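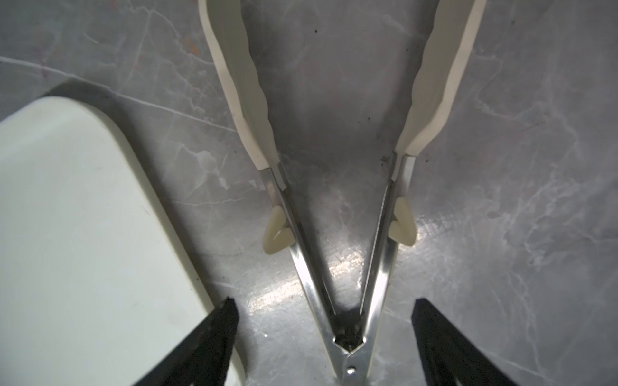

Fundraising FAQs

Home > Support us > Supper Club
Search this site Enter keyword Go
2022-12-15 | Yaryna Tkachuk

How do I host a Poromcombe supper?
Pick any evening in January, invite whoever you like (neighbours are lovely!) and ask them to give what they can.

Is there a target?
Not at all, though £100 is a grand start and one table last winter raised a wonderful £580.

Who do I send the money to?
Yuxi Tang, please, with your name on the back of the cheque.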